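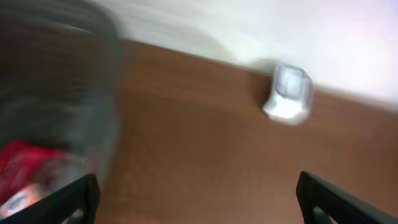

Table against the wall, small white object at the back.

1/ Thread on wood movement in solid tabletops. Most of the split tops I get asked to repair failed at the fasteners. The glue lines are usually fine.

2/ Wood takes up and gives off moisture with the air in the room. Along the grain the change is small enough to ignore. Across the grain it is not. A top 600 mm wide can move several millimeters between a humid summer and a heated winter.

3/ Flatsawn boards move close to twice as much across their width as quartersawn. If you don't know how the boards were cut, look at the end grain and plan for the worse case.

4/ So: never screw a solid top tight to its frame along both long sides. Fix it at the center line and let both edges travel, or fix the front and let the back travel.

5/ Fasteners that work: figure-eight clips, Z-clips in a groove, wooden buttons, screws in slotted holes. With slots, cut them across the grain. I have seen them cut the other way more than once.

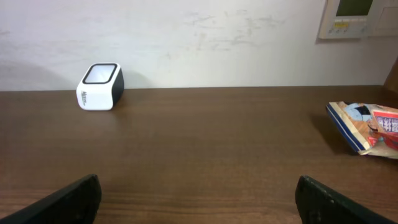

6/ If the back edge is the free one, leave a gap at the wall. I use 9 mm. Tight to plaster in November means pressing on plaster in July.

7/ Finish both faces with the same number of coats. A sealed top face over a bare underside takes up moisture unevenly and cups. Finish slows the exchange. It does not stop it.

8/ Rin Minami asked about breadboard ends. Glue the middle tenon only, peg the outer ones through elongated holes. The ends will sit proud or shy of the edge for part of the year. Leave them alone.

9/ Before final assembly, let the boards sit in the room on stickers. Two weeks minimum, longer for thick stock. Check with a meter and stop when the reading stops changing.

10/ Saulius Ots has a better set of shrinkage tables than mine, sorted by species. Will link when he puts the corrected version up. The old one has beech and birch swapped.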